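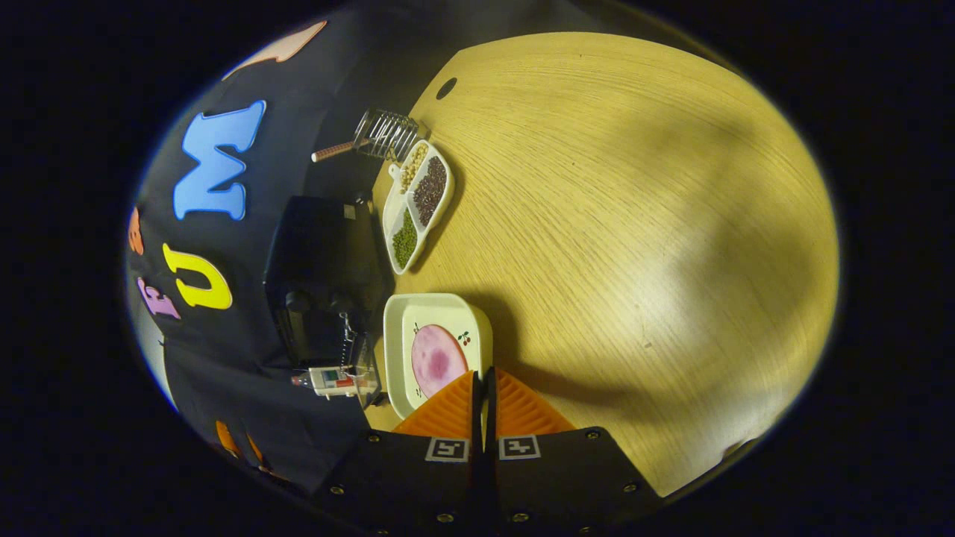 Halima Nyamweya, Listings Equipment Editor
31 March 2018

Equipment > Property Access > Lockboxes > Losero 36

Losero 36 Electronic Lockbox

The Losero 36 is a shackle-mounted electronic lockbox for residential listings. It holds house keys and a gate fob, and it records each opening by agent code. Juhl supplies it to brokerages and property managers, either singly or in office sets of 30.

Construction

The body is cast zinc with a rubberized outer cover. The shackle is hardened steel and fits most lever handles, railings and gas meter pipes. It will not fit over a round door knob; order the Piseck adapter plate for those. The key compartment opens downward, so the box should hang with clear space beneath it. Units mounted against stucco or painted siding should have the cover fitted at all times.

Access codes

Each box accepts one owner code and up to 154 agent codes. Codes can be set as permanent, single-use or limited to a time window. Time windows are set in half-hour steps. A showing code expires at the end of its window even if the box was never opened. Contractor codes are handled as a separate class and can be blocked on open house days without deleting them.

The log stores the last 296 openings — after that the oldest entry is overwritten. Download the log before a listing closes if the seller has asked for a showing record.

Software

Codes are issued through Jistport, which runs in a browser and on most phones. An office account can hold more than one branch, but a box can be assigned to only one branch at a time. Moving a box between branches clears its agent codes and keeps its log. Boxes do not need a signal at the property. The code itself carries the time window, and the clock in the box checks it.

Reset the clock after every battery change. A box with the wrong time will refuse valid codes.

Power

One lithium cell, supplied. Low battery is shown by a red light on each opening. If the cell is fully drained, hold a 9-volt battery to the two contacts on the base and enter the owner code.

In the carton

Lockbox, rubber cover, lithium cell, owner code card, mounting guide. The shackle is packed separately inside the key compartment.

Not included: Piseck adapter plate, yard sign bracket, replacement covers.

Warranty and returns

Two years on the body and electronics, one year on the shackle. Covers and cells are excluded. Boxes returned with keys inside are held until the brokerage has been contacted — check the compartment before shipping. The earlier model with the side dial is no longer sold, and service for it ends in June.

Last updated by the equipment desk: log capacity and adapter note revised.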